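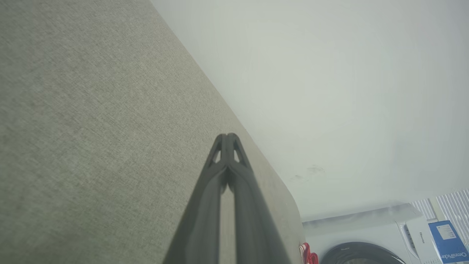 Wake me when it does the towels

Every spring I get the same email from a friend of this blog, with a link to a robot doing laundry and the subject line "well??" So, fine. Well.

Look at where the work is. There's a white front-loader, a white panel by it that says Hisense, a big fabric-covered gray thing in the way, and two dark fingers coming to a point. There's a narrow gap between the fingers. I have nothing against the fingers. My complaint is with everybody who sees a gripper within reach of a washing machine and concludes that the washing is as good as done.

I do laundry for 4 people. The machine part of it was solved before I was born. You push a button and go away. What's left is the stupid part — socks balled up inside a duvet cover, a sweater that can't go in with the rest, the one sock stuck to the rubber seal, a tissue in a pocket. Then folding, then carrying it upstairs, then finding out that the drawer is full.

Cleron put out a video in June. I watched it twice. A shirt gets folded, and it's a decent fold, better than mine. But the shirt starts out flat on a table, face down, sleeves out. Who flattened it? I'd like to hire that person. By the time a shirt is lying flat on my table I'm five seconds from finished anyway.

Jumer does a little better. Their arm starts from a heap and pulls things out one at a time, and the clip isn't sped up, so they get credit for that. It also goes on for 5 minutes and ends with 2 towels. Towels are rectangles! They are the easiest thing in the basket.

People tell me shops and factories are further along, and I believe it, up to a point. I spent some years on the floor at Bonutis, packing parts, and we had an arm there that never dropped a carton. It also had its own fence, its own lights and a guy who came over whenever a box arrived turned the wrong way. Put that arm in my laundry corner, where things lean on other things and the floor isn't level, and I don't like its chances.

The price doesn't help. Nam will rent you one of their home units for 829 dollars a month, with setup extra. I asked whether it could empty a washer with a round door that opens to the left. The reply said it was "on the roadmap." So is the bypass outside our town, and they've been promising that since I got my license.

What would change my mind is pretty modest. One load, my clothes, my machine, with the camera left running from the dirty basket to the closed drawer. No cuts, and no helper reaching in from the side. It can take all afternoon, I don't care, I'll be out. If it leaves the sweater for me to deal with, I can live with that too.

Comments are open. If you have one of these things at home and it really does your wash, write and tell me what it does about fitted sheets.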